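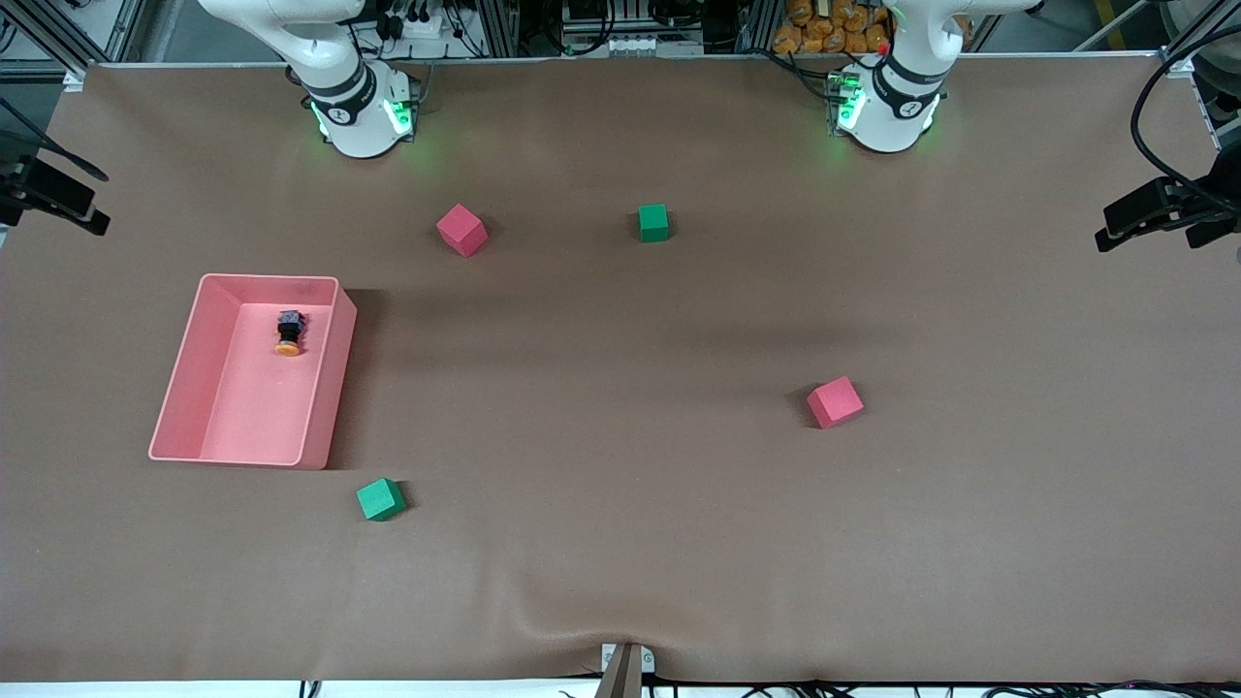 ## 3. Setting up and looking after the two-arm table

This part of the report explains how I prepared the table for the sorting task and how I kept it in a usable condition during the project. The software is described in part 4. The setup was made at the Sandside laboratory, and the state written here is the one of 2018-10-23.

### 3.1 The work surface

The table is covered with matte brown paper. My first tests were on the bare top, which is shiny, and the reflections of the ceiling lamps gave false edges in the camera picture. With the paper this problem was gone, but another one came instead: the paper is not stable. It moves a little each time when an arm touches it, and after some days there are folds near the front edge, where the clip holds it down. The wrinkle running to the clip is the worst of them. A cube standing on a fold is tilted, and then the gripper closes on an edge and not on two flat faces.

I tried to tighten the paper by pulling it only from the front. This was a mistake, because the wave then went into the middle of the lower half. The better way is:

1. Stop both arms and move them up, away from the table.
2. Take off the cubes and the bin.
3. Open the front clip.
4. Smooth the paper with a flat hand, starting at the arm bases and going to the front.
5. Close the clip again and check the surface from the side.

The work takes 7 minutes. If the paper has a sharp crease it should be changed, as smoothing does not remove it.

### 3.2 The arms

Both arms are fixed at the far edge of the table. Left and right are named from the side of the robot, so the right arm is on the left for a person who stands in front. I mixed them up twice in the first week, and one time I sent the calibration file of the wrong arm. Now the file names contain the full word.

On our arms the ring at the base is green when the arm is ready. The ring gives a small green spot on the paper, and my colour filter took this spot for a part of a green cube. I solved it by leaving out a strip of 70 mm in front of each base. Cubes should not be placed there.

### 3.3 Cubes and bin

The task uses foam cubes in pink and green and a pink bin with low walls, which stands on the right arm's side. Foam was chosen because it forgives a bad grip. The pink of the bin is near to the pink of the cubes, so the program must know the position of the bin before it searches for cubes. I wrote a check which asks the user to confirm the bin position after each start. Before a run the bin should also be looked into, as small things left there are counted by the program as a sorted piece.

### 3.4 Camera mounts

There is a black mount on each side of the frame. The joint of the right-hand one became loose in April, and the picture turned slowly during the day. I noticed it only when the grip error grew. I replaced the screw with a longer one from the Drestton set and put the Nidik calibration board on the table again. Since this repair the mount has not moved.

### 3.5 Results of the maintenance

In total I logged 3349 grip attempts. Of these, 837 were made before the new way of smoothing the paper. I compared the failures by hand with the Kaczmarczyk log viewer, and most of the early ones were near the front clip. In the later part they are spread over the whole table.

Still open:

- the cables under the front edge need a proper channel
- the front clip should be exchanged for a long bar
- the bin should get another colour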